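赴本达德港纳克蒙特酒店布草洗涤与客房用品中心参访报告

一、参访背景

为推进本院酒店管理与物业服务专业的课程修订，教务部门于二月组织专业教师及部分高年级学生赴本达德港，对纳克蒙特（Nakmont）布草洗涤与客房用品中心进行为期一天的参访。该中心承担本达德港沿岸多家酒店、学生公寓及疗养机构的布草洗涤、配送和床品更新业务，与本院实习基地普伦伍德（Prenwood）公寓亦有长期供应关系。

本次参访重点为三项内容：布草分类与洗涤流程、床垫及床品的周期管理、小型居住单元内洗衣设备的配置方式。代表团共二十二人，上午九时抵达，下午四时离开。现将有关情况报告如下。

二、洗涤车间

中心的主车间位于港区北侧，原为渔业冷库，改建时保留了原有的承重结构和高侧窗。接待人员首先介绍了污净分流的布局原则。污布草由西门进入，经称重、扫描、分拣后送入隧道式洗涤机组；洁净布草从东侧熨烫区送出，直接装入封闭式笼车。两区之间设有实体隔墙，工作人员进出须更换工作服和鞋具。

分拣环节目前以人工为主。床单、被套、毛巾、浴袍和台布各有专用滑道，带有明显污渍或破损的织物单独放置，由专人判断是否复洗、修补或报废。据介绍，分拣岗位的培训时间为4周，其中一周专门用于识别织物成分。学生代表就混纺织物的洗涤温度提出询问，中心方面答复，棉质床单主洗温度一般设定为80摄氏度，混纺及有色织物按供应商标签另行设定，不得并缸。

熨烫区给代表团留下较深印象。展布、熨平、折叠在同一条线上完成，折叠后的床单按酒店标识码放，每一摞的朝向一致，便于客房服务员从布草车上直接取用。我院实训室目前的折叠标准与该中心存在差异，折口朝向相反，实习学生到岗后往往需要重新适应。随行教师认为此项应尽快统一。

三、床品与床垫管理

午前，代表团听取了床垫周期管理的专题介绍。中心为每一张在册床垫建立编号档案，记录投入使用时间、翻转与调头日期、保护垫更换情况及客人意见。普伦伍德公寓现有在册床垫811张，全部纳入该系统。翻转和调头按季度进行，双面床垫交替实施，单面床垫仅作调头处理。

中心方面特别说明，床垫损耗多集中于靠近床沿的部位，与住客习惯坐于床边有关。验收时应沿四边逐段按压，检查边缘支撑是否松弛，不能仅凭中部的平整程度作出判断。保护垫的四角松紧带同样属于易损部位，中心要求每次换洗后检查，发现松脱即予更换。

四、居住单元内的洗衣配置

下午的内容转向小型居住单元。近年来本达德港新建公寓普遍取消公共洗衣房，改为在户内安装洗衣与烘干设备。受面积限制，设备多采用上下叠放方式，部分户型直接设置于卧室一侧。此种安排节省了走廊空间，亦缩短了更换床品的动线，但对隔声、排湿和减振提出了更高要求。

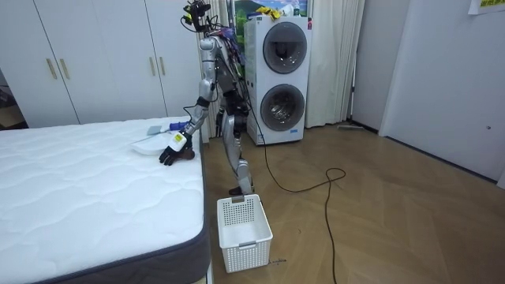 卧室内叠放式洗衣烘干设备与床垫的相对位置

就这一配置，中心的设备主管人员归纳了若干注意事项。叠放设备须使用同一系列的连接组件，不得以胶垫或木板代替；上层设备操作面板的高度应照顾身材较矮的住客；铺设木地板的房间应在设备下方加装接水盘，并将进水软管的检查列入月度巡查。排湿管路宜短而直，弯头过多会造成棉絮积聚。烘干滤网的清理责任应写入入住须知，由住客在每次使用后完成，物业人员在退房时复核。

关于设备与床铺的间距，中心的建议是预留90厘米通道，使装卸衣物和整理床铺两项工作互不妨碍。代表团中有教师指出，部分老旧公寓改造后难以达到这一宽度。中心方面认为，遇此情形可选用开门半径较小的机型，或将床头方向作相应调整，并应在交付前由客房人员进行一次完整的换床试操作。

噪声问题引起较多讨论。中心曾受普伦伍德公寓委托，就夜间使用洗衣设备的投诉进行梳理，结论是投诉主要集中于脱水阶段，且以楼下住户居多。公寓随后调整了住客守则，规定晚十时至次日早七时不得启动洗衣程序，烘干程序不受此限。守则施行后的投诉情况，中心表示尚在整理，待完成后可向我院提供。

五、配送与档案

参访的最后一站为配送调度室。中心使用阿霍宁（Ahonen）布草追踪系统，织物内缝有可水洗标签，出入库时整车读取。调度人员演示了一家酒店当日的差异清单：送出数与回收数不一致时，系统自动列出品类，由双方客房主管核对后签认。过去此项工作依靠纸质联单，月末对账常有争议。

需要指出的是，标签在高温熨烫下存在一定失效比例，中心仍保留每季度一次的人工盘点。调度室墙面上张贴有各酒店的送货时段表，旺季与淡季分别列出，港区大桥开桥时段亦标注其中，供司机避让。

六、学生反馈

返程途中，带队教师收集了学生的书面意见。多数学生认为床垫档案与分拣培训两部分收获较大；部分学生反映车间停留时间偏短，熨烫区噪声较高，站在队伍后部难以听清讲解。另有学生建议今后参访前发放织物名词对照表，以便理解现场术语。上述意见已转交实训管理办公室。

七、后续安排

（一）实训室床单折叠标准参照纳克蒙特中心的做法修订，折口朝向统一，新学期开始执行。

（二）在《客房运行管理》课程中增设床垫周期管理单元，内容包括编号建档、翻转调头及边缘支撑检查，学时由专业组另行核定。

（三）《公寓物业服务》课程补充户内洗衣设备的安装与巡查要点，并请中心设备部门审阅讲义初稿。

（四）与中心商定下一批实习岗位，以分拣和调度为主，报名办法由实习办公室另行通知。

（五）再次组织参访时，车间部分分两组进行，并配备讲解耳机。

纳克蒙特中心为本次参访提供了场地、讲解及午餐，谨此致谢。参访所得讲义及表格样本存于教务资料室，本院教师可凭工作证借阅。

酒店管理与物业服务专业组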